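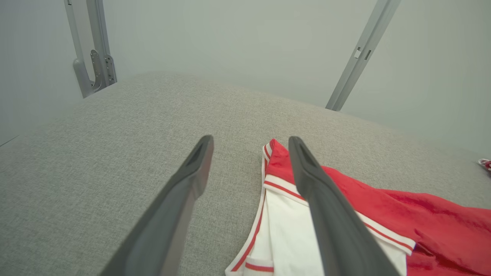 Alasdair Drummond says he thought he owned maybe a dozen T-shirts until he kept the diary, and that the number was a good deal higher. He also says the evening entries took him less time than making a cup of tea.

Call for participants: the Grirkenmont Clothing Diary, second round

We are looking for 300 adults living in or near Grirkenmont to keep a simple record of what they wear, wash, mend and get rid of. The diary runs for six weeks and starts in November. You do not need to be interested in fashion. We would especially like to hear from people who say they never think about clothes.

The first round brought in more than 2,000 entries, most of them from people in paid office work. Those were useful, but they left gaps. This time we want shift workers, retired people, parents at home, tradespeople, students and anyone who wears a uniform for part of the week. Renters without their own washing machine are also under-represented and very welcome.

What you would do

On your first day you fill in a short form about your household: who does the laundry, where it gets done, and where clothes go when you are finished with them. After that you make one entry each evening. An entry lists the main items you wore that day, whether each one went back in the drawer or into the wash, and anything you noticed about its condition. Loose threads, faded colour, stretched necks and missing buttons all count. So does "no change". 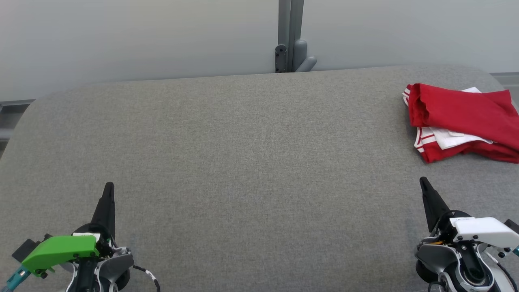
Once during the six weeks you will also be asked to pick five garments you have owned for more than two years and tell us about them in a phone call. We ask where each came from, how often you wear it, what has been done to it and what would make you stop wearing it. Old team tops, hand-me-downs and gardening clothes are fine. Please don't choose only your best things. The call takes up to 40 minutes and can be done in two parts.

You can keep the diary on paper or through Jateo, the online form we used last time. Paper diaries come with a prepaid envelope. The questions are the same in both, although the paper one has larger boxes and some people prefer it for that reason alone.

Who can take part

You need to be 18 or older and living in Grirkenmont, Menzies or Brestell for the whole of the diary period. Two people from the same household can sign up, but each keeps a separate diary. If you took part in the first round you can do so again – tell us when you register so that we can link your records.

Being away for a few days is not a problem. Mark those pages "away" and pick up again when you are home.

Payment

Participants receive $102 on completion. If you stop early you are paid for the full weeks you finished. Payment is by bank transfer or grocery card, your choice.

Photos

Photos are optional. If you send them, lay the garment or the part you want to show on a plain surface in daylight, or hold it so the worn area can be seen. A seam, a cuff or a hem is often more useful to us than the whole item.

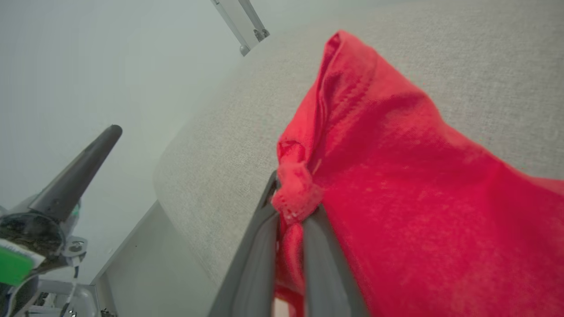 Red knit top, stitching along the hem.

Privacy

Your name is kept apart from your diary. Nothing you write will be passed to retailers or clothing makers. You can withdraw at any time up to the end of the diary period and have your entries deleted.

How to register

Ask for a form at the front desk of the Menzies or Brestell library, or fill one in through Jateo under "Clothing Diary 2". Registration opened on May 25, 2022 and closes once all places are taken. We will write to everyone who applies, including those we can't place. Please give a daytime phone number if you have one, and note any hours when you would rather not be called.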